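Mon 12 March

Dilwyn Owen rang before I had my shoes on to ask if I'd made up my mind about the Garkora grippers. I have not. I told him so, and he said the Trususell people wanted an answer this month. They always want an answer this month.

So, for the record, where I stood at breakfast. We have the old Tomaszewski pair, which are heavy and ugly, and which I know. We have the Garkora pair on loan, which are light and supposed to give us better wrist tracking off the marker cubes. The brochure says 3,741 grasps without a recalibration. I'd like to know who sat there and tallied them, and what they were grasping. Foam blocks, I'd bet.

Got in, cleared a space, and moved the tape because it had started to peel. Dilwyn wanted to begin with the head camera on. I wanted to look at what the gripper camera sees first, with no task at all, just carrying the thing about the room and pointing it at whatever was there. He thinks this is a waste of a morning. I think if you can't make sense of the picture when nothing is going on, you've got no business feeding it to a controller.

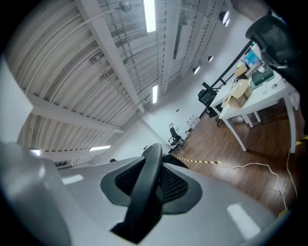
I will give Garkora the width. You get far more of the room than with the Tomaszewski camera, and that ought to help the tracking when the hand swings away from the table. But straight lines go bendy toward the edges, and the ceiling lights bounce off anything pale and smooth. Trususell's man said over the phone that the software "takes care of that". I asked how. He said he'd get back to me. That was 26 days ago and I have heard nothing from him on the subject, though he has found time to send two invoices.

The other thing I noticed is the weight. They feel like nothing for the first bit, and then your wrists start to complain anyway, so I'm not sure the weight was ever the trouble. Might be the handle angle. I've written "handle angle??" on the whiteboard and Dilwyn has written "get stronger" under it.

After tea we put the whole rig on, harness and all, and went to the round table. The lamp was my choice. It has a soft shade and a shiny base, and if the jaws are as gentle as claimed they should manage one without crushing it and the other without slipping. I wrote the order of work on the back of an envelope and I'm copying it in so I don't lose it.

Start with both hands low and apart, jaws open, cubes in view of the head camera. Hold still for a slow breath. 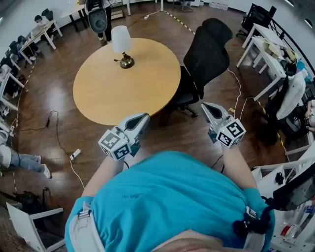 Go in on the lamp with one hand only. No steadying with the other. Say out loud if the cube goes out of sight.

Lay it down and stand it up again. Any fumble gets written down, even the ones that come good.

Swap to the Tomaszewski pair and do the lot again, same person, same lamp.

Dilwyn added a fifth line about changing the colour of the tablecloth. We don't own a tablecloth.

What I'm watching for is the moment one arm goes wide. With both hands in front of you the cubes are easy, any camera could follow them. It's when you reach up and out past something that I stop believing the numbers. Triresa's controller fills in the missing bit with a guess, and it draws the guess in the same colour as the real thing, so you can't tell them apart on the screen afterward. I've complained about this twice.

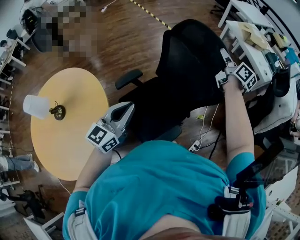
Dilwyn's view is that I'm judging the grippers for the controller's sins. Fair enough, partly. But we'd be buying them to use together, and Trususell quotes them together, so I don't see why I should be polite and grade them apart.

The plan was 40 runs per pair and we're well short. I'm not going to write down a winner on half a count. My feeling, for what a feeling is worth, is that the Garkora jaws are kinder to soft things and the Tomaszewski ones hold better on metal, and the difference is smaller than roughly 400 dollars a hand would suggest.

Must ask for the loan to be extended to the end of March. Must also find longer straps, the harness digs in at the left shoulder. Dilwyn has the envelope. Get it back off him tomorrow before he loses it.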